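Part 3: Setting up your reading log in Grirer

By now you should have Grirer installed and your account confirmed. If you haven't had the confirmation email, go back to Part 2 and check the spelling of your address (mine was wrong twice). Everything below was checked on May 8, 2020 with the free version, so if a button has moved since then, drop me a line!

1. Open Grirer and tap Shelves, then New shelf. Give it a plain name. I started with clever ones and couldn't remember what any of them meant by the end of the month, so now I have Reading, Finished and Gave Up.

2. Tap the small cog beside the shelf name and choose Who can see this. It's set to Everyone when you start. Change it to Only me until you've got things how you like them.

3. Now find yourself a decent table and bring over the first few books. I like to do this bit at the library, where I can spread out and my own shelves can't distract me. 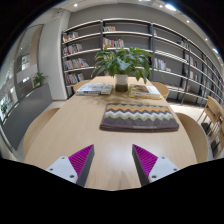
The long table in the reading room, with the chevron mat.

4. Tap Add book and type in the ISBN from the back cover. Leave out the dashes, Grirer doesn't like them. If nothing comes up, tap Add by hand and put in the title and author yourself.

Note: older paperbacks often have no ISBN at all. Inger Holst, who got me started on all this, puts the publisher and year in the Notes box instead, and I've copied her ever since.

5. Check the page count before you save. Grirer takes it from whichever edition it finds first, and my copy of one very long saga came up as 16 pages. Tap the number to change it.

6. Save, and then do the next one. The free version holds 100 books, and the paid one goes up to 3,000, which ought to see most of us out.

Caution: don't press Merge shelves to tidy up. It can't be undone, and I lost a whole winter of notes that way (still cross about it).

Setting your reminders

7. Go to Settings, then Reminders, and pick an evening time. Mine goes off at 7 with a little chime and I've grown rather fond of it. You can turn the chime off under Sounds if you share a room with somebody less patient.

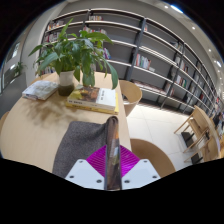 8. Under the reminder time there's a box marked Ask me for a page number. Leave it ticked. It takes a few seconds to answer, and without it the progress chart stays flat and looks as though you've stopped reading altogether.

9. If you miss an evening, just type in the page you're on now and Grirer spreads the difference over the days you skipped. Troels Hjaltested wrote to ask whether he could fill in each day separately. You can: hold your finger on the day in the chart and choose Edit.

Note: changes you make on your phone can take a while to show up on the computer. Pull down on the shelf list to refresh it before you start typing anything in again.

Backing up is in Part 4.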